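4.2 Vergleich der Greiferfinger am zweiarmigen Aufbau

Nachdem wir im vorigen Abschnitt die Regelung recht ausführlich behandelt haben, möchten wir uns nun der Frage zuwenden, die uns im Labor in Skernholm ehrlicherweise am längsten beschäftigt hat: Welche Finger eignen sich für kleine, dehnbare Teile, die sich beim Zugreifen gern ineinander verhaken? Gummibänder sind dafür ein dankbares und zugleich recht widerspenstiges Material. Verglichen wurden die schmalen Finger der Bauform Stosstead und die etwas breiteren der Bauform Frandsen, beide an denselben Armen und mit unveränderter Kamera, damit sich die Unterschiede möglichst den Fingern selbst zuschreiben lassen.

Insgesamt gingen 3.314 Greifversuche in die Auswertung ein, von denen 2.675 als gelungen gewertet wurden. Als gelungen galt ein Versuch, wenn genau ein Band aus dem Haufen gelöst und in einer der Schalen abgelegt wurde — zwei aneinanderhängende Bänder zählten also als Fehlgriff, auch wenn beide sauber im Ziel landeten.
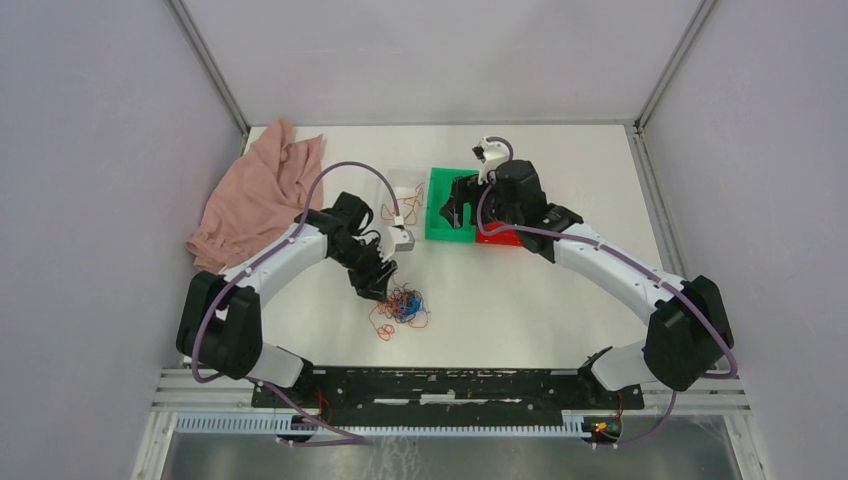
Abbildung 4: Zweiarmiger Versuchsaufbau mit Gummibändern sowie grüner und roter Schale.

Bei den Fehlgriffen lohnt sich ein genauerer Blick. In 108 Fällen glitt das Band erst während des Anhebens aus den Fingern, und zwar überwiegend bei der breiteren Bauform, deren Kanten flach liegende Bänder eher wegschieben als unterfassen. Die schmalen Finger kamen hier deutlich besser zurecht, zogen dafür aber häufiger ein zweites Band mit. Geetha Rao hat deshalb vorgeschlagen, die Schließkraft beim Anheben kurz zurückzunehmen, was in einer Nachmessung mit 114 zusätzlichen Versuchen spürbar half, den Ablauf allerdings auch verlangsamte.

Für die Versuche in Abschnitt 5 haben wir uns schließlich für die schmalen Finger entschieden. Lærke Blöndal und Þórarinn Damgaard danken wir herzlich für das geduldige Nachjustieren der Fingerabstände, das nach jedem Wechsel von Neuem nötig war.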